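Call for participants: people who fold, line, stitch and pack for a living

Prorkby is looking for people to take part in a study of what happens to a workroom when part of the handwork is handed to machines. We want workers who do the jobs, and workers who used to do them. We are less interested in managers, who have been asked already and at length.

I should say at the start where I stand. I have sat through a good many presentations about automation in small workshops, and in nearly all of them the machine takes away the dull part and leaves the worker with the interesting part. I have yet to meet the worker who could tell me what the interesting part was. Perhaps I have been talking to the wrong people. That is one reason for this call.

What we are asking about

The study looks at soft goods: felt, lining, padding, cut fabric, anything that bends when you pick it up. A box stays the same shape while you move it. A strip of felt doesn't, and the people who handle it all day have ways of dealing with this that they have mostly never written down. They pinch a fold at a certain place. They flip a corner back before laying the next piece. Ask them how they know when to do it and they shrug.

Firms are now keen to have that shrug recorded. Workers are asked to do their usual job through a hand-held gripper, so that the movements can be used to train a robot. The sales talk calls this "teaching". Teachers, in my experience, are told what the lesson is for and who will be sitting in the class. They are also paid for it, which brings me to the questions we would like answered.

Were you asked, or were you told? Did your piece rate or your target change while you were working with the tool in your hand? Did the tool slow you down, and who carried the cost? What did your wrist and thumb feel like by the end of a shift? Has anyone said what your job will be once the recording is finished, and did they put it on paper?

We also want to hear from people who like it. Mahmoud Kamel, who spent years lining cases before he joined us as a fieldworker, thinks I am too gloomy. He points out that his hands hurt long before anybody gave him a gripper, and that he would happily have let a machine do the corners. He will be doing half of the interviews, and you may ask to speak to him instead of me.

Who can take part

You can take part if you are 18 or over and have worked for at least six months, in the past five years, in a job where you handled fabric, felt, leather, foam or something similar by hand. Upholstery, case lining, garment finishing, laundry, packing and shoe work all count. So does agency work, and so does work you did at home for a firm.

You should also fit one of these:

You have used a hand-held gripper or similar tool at work to record how a task is done.
You work beside a machine that now does part of what you did.
You were moved to another job, had your hours cut or were let go after a machine came in.
Your employer has announced something of the kind and nothing has happened yet.

The last group is larger than you might think. We would very much like to hear how long people have been waiting, and what the waiting does to a workroom. Sometimes the good workers leave on the strength of the announcement alone, and the firm is left with neither the people nor the machine.

You don't need any technical knowledge. You don't need to have an opinion.

What it involves

There is one interview of up to two hours, in person or by phone, at a time that suits your shifts. Some people will be invited to a second meeting, where we put a task on a table and ask you to do it twice, once with your bare hands and once with a gripper, talking as you go. The talking is the part we keep. No movement data is recorded at these meetings, and nothing from them is passed to Vuvus, Aralach or any other supplier.

The tasks are small ones, such as folding over a strip of felt, turning back the corner of a padded sheet or laying one piece on top of another.

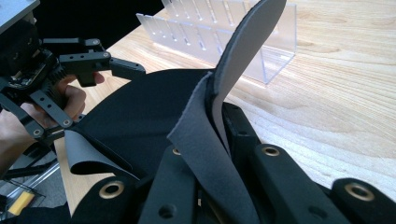

Expect it to feel clumsy. Several people in our pilot said they were embarrassed, after twenty years in a trade, to be fighting with a bit of cloth in front of a stranger. Riet Mulder runs these meetings and does the tasks herself first, badly, so you will be in good company. You can stop whenever you like and still be paid.

Payment

Each interview pays 50 euros and the second meeting pays 50 euros more, plus travel. You are paid on the day. If you have to give up paid hours to come, tell us beforehand and we will try to make up the difference, though I can't promise that for long shifts.

We have room for 154 people in all. We had replies from 184 to our first notice, and most of them turned out to be supervisors, so please read the section above before you write.

Your name and your employer

We don't contact employers, and we don't find participants through them. Your name is kept apart from what you tell us. If your workroom is so small that anyone could guess who was speaking, we will change the details or leave the passage out, and you can read your own part before it is printed.

If you have signed something that says you can't talk about the equipment, tell us that first and don't send us the document. Zorica Stoyanova can go through with you what you are still free to say. It is often more than people have been led to believe.

What we can't do

We can't get your job back or stop a machine from being installed. The report will go to unions, to firms and to anyone who asks for it, and I have no great hopes of the firms. It is due in December.

How to apply

Write to Anca Filip at the Prorkby office, or leave a message with your number and a good time to ring. A few lines are plenty: what work you do or did, for how long, and what changed. Please don't send a CV. We interview in English, Dutch, Romanian, Greek and Arabic, and can find an interpreter for most other languages if we have two weeks' notice.

Replies should reach us by August 16, 2021.

Stamatia Stefanou
Prorkby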